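Fruit Basket First, Groceries Second
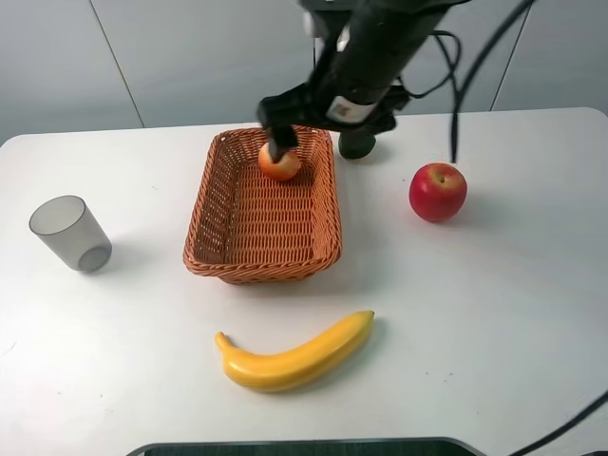

Bruised apples used to drive me crazy, and the fix is so easy! Before unpacking groceries I clear the table and set the basket out, then fill it one piece at a time. Little apples go in first, toward the back rim, and a big red one like the one beside the basket waits its turn on the table. A woven basket with sloped sides lets air in all round - I love mine. Stop at two layers, and line the bottom with a dish towel if your apples are extra ripe. Mine keep roughly 12 days this way in November.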